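Plastic Bag Use in Two Shopping Streets
Student project report, Environmental Studies
Meenakshi Tripathi and Naveen Sisodia
2018-01-27

1. Background

Stoketley has had a voluntary bag charge since November. Shops that join ask customers to pay for each thin plastic carrier bag, and they keep the money. Dridgate, the next town over, has no charge. We wanted to know if shoppers in the two towns behave differently, and what happens to the bags once they are home.

2. Method

We interviewed 123 shoppers outside grocery stores and bakeries. Of these, 61 were in Stoketley and the rest were in Dridgate. Each interview had 9 questions and took a few minutes. We also spoke to the owner of Kandpal, a family grocery in Stoketley that joined the charge in its first week.

We did not interview anyone under 16. People who were carrying nothing were asked the same questions as everyone else, but we left them out of the section on bags per trip.

3. Results

Shoppers in Stoketley were more likely to bring their own bag. Most of those who did used a cloth bag or an old plastic one, and several kept a spare in the car. In Dridgate the usual answer was that a bag was offered at the register and they took it — many said they had not thought about it.

The most common second use in both towns was as a trash can liner. Other answers were wet swimsuits, packed lunches and picking up after the dog.
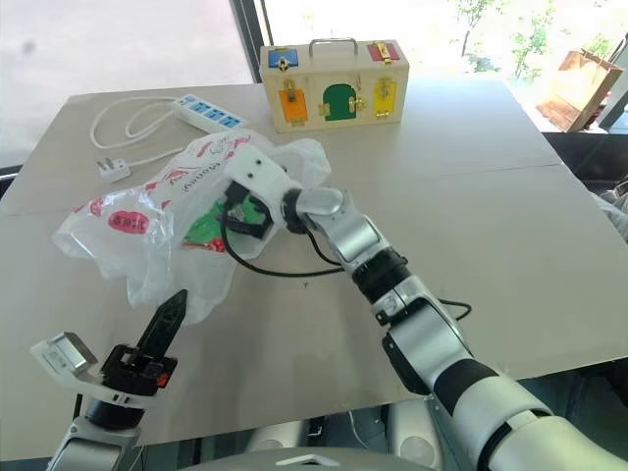
Does a charge make people throw away fewer bags? Our interviews suggest that it does, mainly by cutting the number they take home in the first place.

The owner of Kandpal told us that sales of small trash bags went up after the charge began. She could not give us figures. If this is true in other shops, part of the saving is lost, and a later project should look at it.

4. Problems

Our Dridgate interviews were done on a rainy afternoon and people were in a hurry. Ten of them stopped before the last question. We kept the answers they gave. We had also hoped to include Sturura, the large supermarket between the towns, but the manager did not reply in time.

5. Who did what

Naveen wrote the questions and did the Dridgate interviews. Meenakshi did the Stoketley interviews and entered the answers in the spreadsheet. We wrote the report together. The full list of questions is in the appendix.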